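Looking After a Light Wooden Tabletop
Thu 23 April

I've become a bit of a table person. It started when we dragged our old one home from a clearance at the Greritz hall, and by April I was reading about oil finishes over breakfast. If you've got a pale timber top that gets used for everything (glue, homework, bike parts, pastry), these are the habits that have kept ours looking good, and I'm so keen on them that my family has asked me to write them down and stop talking about it!

The daily wipe

A cotton cloth, warm water and one drop of dish soap. Wring the cloth out until it won't drip, then wipe along the grain and go over it again with a dry tea towel. I used to reach for the spray bottle every night and the colour went patchy and grey near the sink end. Plain soapy water brought it back over a few weeks.

Skip the scourer, even the soft green side. On a pale top every little scratch fills with grime and then you can see it from across the room.

Clear it before you clean it

My best trick is a tray. Anything small that's wandered onto the table goes on the tray, the tray goes on a chair, and you wipe the whole surface in one go. Otherwise you end up cleaning in circles and leaving a neat outline of dirt around the salt. Toys are the worst for this in our house, little foam and plastic bits that roll behind whatever is parked there and stay for a month.

Soft foam and rubbery plastic can mark some finishes if they sit on them through a hot week, too. We lost a good patch of varnish to a bath toy in our Ung days, so now they go in a tin at night.
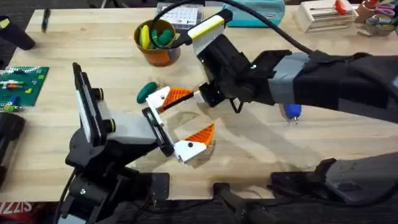
Heavy gear is the other thing to think about. Anything with a hard base that lives on the table should have felt or cork under it, and I'd go for cork if it's likely to shift under load. Cut the piece a whisker smaller than the base so it doesn't catch the crumbs. Lift the gear when you move it, even a few centimetres. I've got one long curved scratch that reminds me of this every single morning.

For anything that clamps on, slip a scrap of thin leather or an offcut of cork between the clamp and the wood, top and bottom. Check the clamp again after a day — cork squashes down and the grip goes slack.

Cables

Bring them down from above or off the back edge if you can. A cable lying flat across a tabletop collects dust along both sides, and it always ends up under somebody's elbow. Hook-and-loop ties are my favourite because you can undo them for cleaning day. Leave enough slack for anything that moves, then give it a gentle tug through its whole reach before you do up the last tie.

If you've used tape to hold something in place, have a look at it now and then. The edges lift and go gummy, and that gum loves a wooden surface. A dab of cooking oil on a rag, left for 4 minutes, softens most of it. Wipe, then wash with the soapy cloth so you don't leave a greasy halo.

Sanding out a mark

Start finer than you think! I use 240 grit on a cork block and go with the grain, light as anything, a bit wider than the mark itself so there's no dip. Only drop to coarser paper if the mark is really dug in, and do a test on the underside first. This is for solid timber. If yours is a veneer, please be careful, there's very little to sand away.

Vacuum up the dust, wipe with a barely damp cloth, let it dry overnight.

Oiling

Thin coats, thin coats, thin coats. I tip a spoonful onto a lint-free rag and rub it in until the wood stops looking shiny, then wipe off whatever's left after the time on the tin. Our top takes two coats and I do it on a dry morning with the windows open, and everyone eats on the back step that day.

Lay the oily rags flat outside to dry, well away from the house. Don't bunch them up in the bin, as they can heat up by themselves and catch fire.

Next on my list is the bench in the laundry, a much darker bit of wood with a paint ring on it that I've been ignoring since we moved to Mumden.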